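Re: [stinden-sewing] zip bags for the May sale – which size??

Yufang Cai wrote on 1/28/20:
> Hi all, I've got the Drella catalogue in front of me and can order the
> mesh zip pouches for the pattern kits this week. They do them in two
> sizes, large and small, minimum order 60. Has anyone had the large
> ones? Are they see-through enough to read the pattern number without
> opening? And does the zip catch? Also who has the pink cloth, I can't
> find it in the Genik boxes.
> Yufang

Yufang – quick one as I'm out the door at 8.

Large. Definitely large. We had the small ones from Nowakowski last year and the A4 instructions had to be folded twice, then the zip strained at the corners and a good few went before the sale was even over. Large takes the sheet flat with the fabric on top.

See-through enough, yes. Big clear print is fine, pencil isn't, so whoever does the labels please use the thick black pen. The mesh has a sort of grid in it which breaks up small writing.

Pink cloth is at mine, has been since the autumn, sorry. It's on the table now with one of the large bags on it:

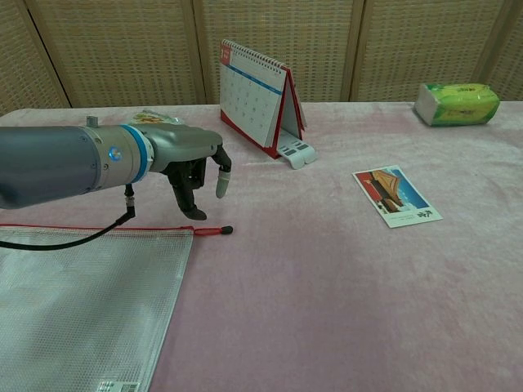

Large mesh bag, red zip, on the pink cloth

Zip – mine hasn't caught yet but I've only had it a few weeks. Go slowly round the corner end. If they do other colours I'd still stick with red, easy to spot in a full crate.

Other things while I remember
- the cloth sheds. Fluff gets on anything dark so keep the navy kits off it, or we put a plain sheet over for those
- can we do 18 of the quilted purse kit this time, they went first
- I've still got 700 of the little swing tags so dont order more
- who is cutting the wadding? I can do Thursday evening but not with my scissors, they need sharpening

If the minimum is 60 just get 60 large and forget the small. Leftovers will get used, I'd have a few off you for my own thread and bobbins anyway.

Will bring the cloth to Stinden next time, washed if I get teh chance.

Must run x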